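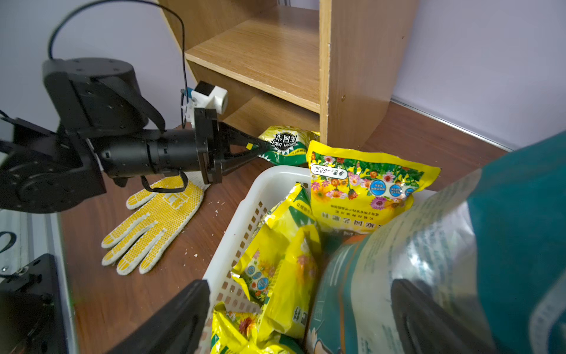
Raising money to sell somewhere new: speaker notes
Grostside small sellers' meetup, 3rd June

Print | E-mail

Start slowly, let people find a seat and finish their coffee. Say thank you to the hosts, and mean it, they gave us the big room and the good microphone!

Who I am, in two sentences. I run the money side at Vekico, we sell home goods online, and last August we closed a funding round so that we could start selling in Lubis. I'd like to tell you how that went, including the parts I'd do over, and I've left plenty of time for questions (I know I always say that and then talk right through it).

Why we raised at all. We had a business that paid its own way at home, and I was very fond of that, and I'd have happily gone on that way for years. But opening in a second country means paying for stock, shipping and customer service months before the first order comes in. Our bank was kind about it and offered us far less than we needed.

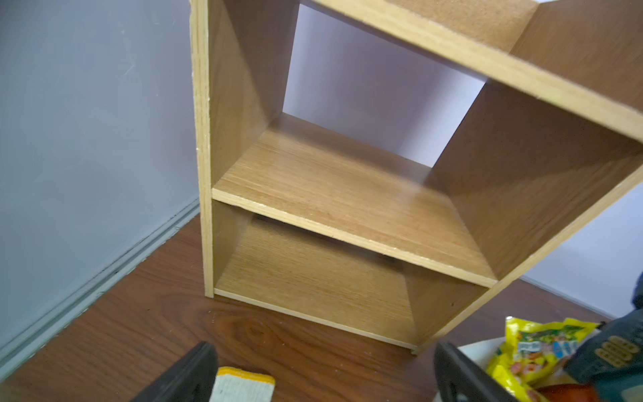
Picking the investor. We talked with 18 funds. Most of them were perfectly pleasant, and a few had bigger checks than the one we took. We went with Brekano because they already owned part of a phone carrier in Lubis, and they could introduce us to people there who would never have answered an e-mail from us. Pause and ask for a show of hands: who has taken money from the investing arm of a larger company? Whoever puts a hand up, ask them what surprised them.

Be frank about the strings. Brekano wanted first look at any payments deal we did in the region. Our lawyer spent seven weeks on that one paragraph, and I grumbled about the bill the whole time, and she was right and I've told her so since. 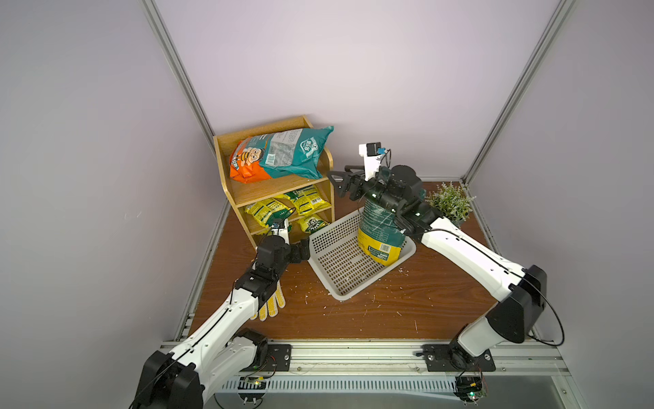

A snack bag in the top compartment of the wooden shelf unit.

What we got wrong. We translated the whole store, all 800 products, before we had checked which ones we could ship at a sensible price. If I had it to do again I'd open with 100 and add more as the orders told us to. We also kept our home return policy word for word, and the postage on returns ate up most of what we made that first season. Tell the story of the lamps here if the room seems friendly. Skip it if we're running behind.

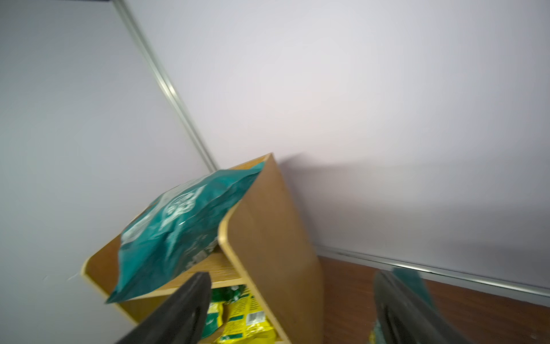
Wooden shelf unit against the pale wall, with silver trim.

What I'd ask before signing:
- Who at the fund will pick up the phone once the deal is done?
- Does the parent company compete with you anywhere?
- What happens to your stake if they close the investing arm?

Go over that last one twice, people always write it down.

Questions. Repeat each one into the microphone for the folks at the back. If someone asks what we were valued at, smile and say I'd get in trouble, then move along to the next hand.

Print | E-mail

Related items
Pricing for shoppers in another currency
Reading a term sheet without a headache
Returns across borders: notes from the Grostside meetup
When your investor is also your customer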